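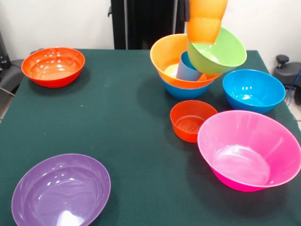 Bowls and cups in bright colors on a green cloth.

Plirnar Kitchen Words

Welcome, and thank you for stopping by! Plirnar is a collection of everyday kitchen words as people say them at home, gathered from families who speak Persian, English, or (very often) a happy mix of both in the same sentence. It was started by Soudabeh Kiani, who wanted to know why her aunts had so many different words for a small bowl, and it grew from there.

What you get

The main file, words.csv, has 977 entries, one per row. Each entry gives the word as it was spoken, a spelling in Latin letters, a short meaning in plain English, and a note on who would say it and when. We kept the notes in people's own style wherever we could, so some are three words long and some wander off into a soup recipe. Please enjoy those.

There is also a smaller file, households.csv, covering the 51 households that took part. It lists the languages spoken at home and the age group of the oldest speaker. Names and towns have been left out, and we ask that you don't try to work them out.

How the words were gathered

Each household had one relaxed conversation of 30 minutes, usually over tea, with a list of 60 things you might find in a kitchen drawer or cupboard. Afshin Sadeghi typed up the recordings and Soudabeh checked the spellings – a slow job, and there are still a few she would like to argue over. The recordings themselves are not included.

Known problems

Words for pots and pans are covered far better than words for cleaning. Older speakers did most of the talking, so newer slang is thin. The column called "region" is where the speaker learned the word, which may be a long way from where they live now. Blank cells mean the question wasn't asked.

Using the files

Both files are UTF-8 and open fine in any spreadsheet program, though you may need to choose the encoding by hand when importing. You are welcome to use them for teaching, research, or plain curiosity. Please credit Plirnar and keep this README with any copy you pass along.

Last updated January 17, 2023. Corrections are very welcome – open an issue with the row number and your grandmother's version.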